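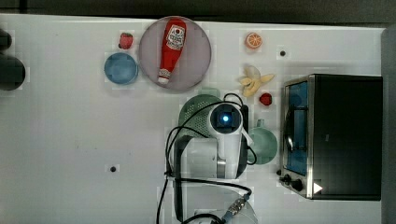
Feb 27, 2025

Run 222 ended when the arm stopped dead and reported that everything was fine. No fault code, no beep. Anselmo Huanca waved at it, which is not in the safety procedure, and I hit the stop button, which is.

I blamed the Vonon controller for two hours. Then I found that the wrist cable had worked itself out of its clip again. A slack cable, a tired connector, and 11 pages of logs saying "OK."

I've ordered new clips. They came in a bag of 500, so I expect to be good until retirement.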